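Slow hands make better teachers

I've been driving robot arms by remote for 4 months now, and I want to make a case for being slow. My boss at Stalance loves a big number. Get me 1,000 demos by the end of April, he says, and he puts it on a slide. Fine, but what's in them?

Take setting a table. A cloth, a fork, a plate, things a kid can handle before school. I used to rush it, and my fork grabs were all over the place.
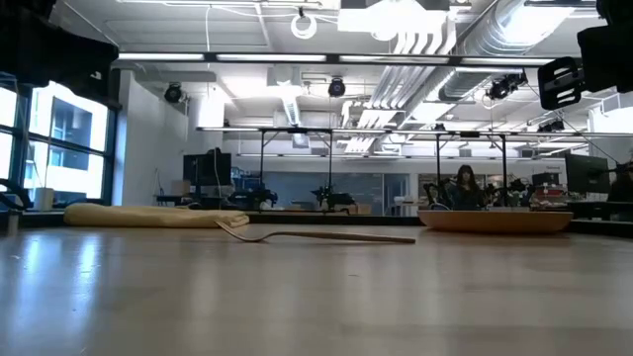

Then Maj-Britt Vik sat down at the controls next to me and did the same job at half my speed. She'd pause over the handle, line up, and only then close the fingers. I thought she was wasting time – I really did! But a robot that learns from you learns your sloppy bits too, every little jerk and second guess, and it has no idea which ones you'd take back.

So I threw out 64 of my own runs. It hurt. Jui-lin Lam, who trains the models, thought I should have kept the ones where I missed and then fixed it, and I think she's half right. A clean recovery is worth showing. Me poking at a fork five times while thinking about lunch is something else (and there was plenty of that).

My other gripe is with people who never change the setup. Add a bowl, move the cloth, make the arm come in from a different side. It's a pain, it eats your morning, and I'd still take 2 hours of that over a whole day of the same easy grab.

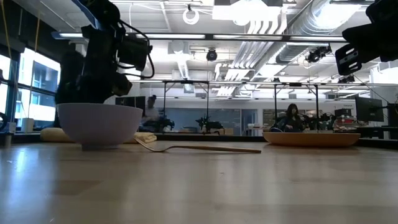
What I'd ask for instead

Let the person at the controls toss a bad run, no questions asked. Pay by the hour, never by the demo. And give us better chairs, please.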